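Home About Archive Recipes Contact

The Folding Question
Monday, April 1, 2019

I have folded clothes for a living for most of my grown life, so when people at church ask me whether the machines are coming for my job, I never quite know where to begin. 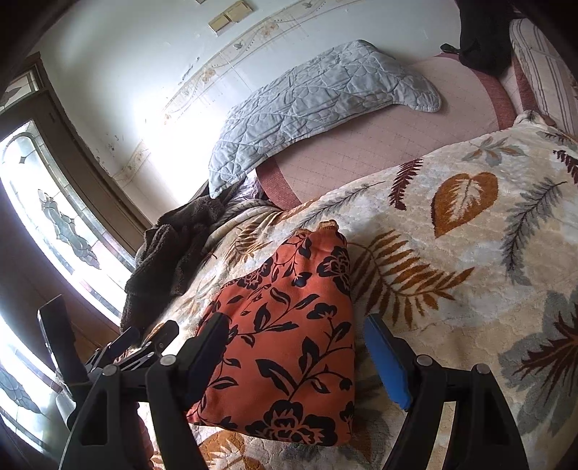
I should back up a little for those of you who only come here for the soup posts. I work at Plostidetti, a laundry and linen service that started out doing tablecloths for restaurants and somehow ended up doing everybody's everything. Sheets, uniforms, curtains, and for the last few years what we call home bags, which are regular families sending us their regular clothes. The home bags are my department. They're also the hard part, because a tablecloth is a tablecloth, but a home bag can have a christening gown in it next to a pair of fishing pants.

The flatwork side went automatic first. In December they put in the big folding line from Lirham, and I will admit I stood there with my coffee and watched it like television. It takes a sheet in one end and lays it down square at the other, and on a good shift it gets through 1000 of them before lunch. We used to need a pair of people on every king-size sheet, walking toward each other and back again like an old-fashioned dance. I did that dance with Hortensia Alvarado for so many years that we could do it while arguing about her daughter's wedding, and we frequently did.

That's what I miss, if you want to know. My shoulders don't miss a thing (my shoulders would like to send the folding line a fruit basket!) but the talking went away with the sheets. The person who runs the line now stands by himself with ear protection on. He's a sweet young man and he waves.

Clothes are another matter altogether. Garments slide and bunch, and a thin print with something gathered at the top won't lie the way a towel does. You smooth one side and the other side creeps off on you. I do it by feel. I couldn't have told you what my hands were up to until the company started asking me to explain it, and then I got so self-conscious I folded a blouse like a burrito.

They did ask, and I want to give credit for that. Khokhar, our plant manager, sat down with the whole home bag crew before anything was ordered and let us go on as long as we liked. Some of us went on quite a while. I said I'd be happy to let a machine have the socks and the T-shirts, and would they please leave the dresses to us for now. Hortensia wanted to know what happens to the new hires, and I thought that was the best question anybody asked. She and I learned on the easy pieces. If the grippers get all the easy pieces, a girl who starts this summer goes straight to pleats with no practice, and that's a rough first week.

Khokhar wrote that down. What came out of it is that new people now spend their first 2 weeks folding T-shirts by hand anyway, machine or no machine, and they get paid the same as the rest of us to do it. I was pleased about that.

Nobody on my crew has been let go. Two of the flatwork ladies moved over to mending and one took a job at Gutness, the hotel supply place across the highway, and says the parking is better. My own hours are the same but the day feels different. There's less lifting and more looking. I check collars, I refold what needs refolding, I write little cards when we find a ring in a pocket. By the end of the day it's my eyes that are tired, where it used to be my back, and I haven't decided yet which I prefer.

I still fold at home the old way, on the bed, with the radio going. My husband has offered to help and I have seen his towels, so no.

Soup next week, I promise. I have a ham bone in the freezer that needs using up.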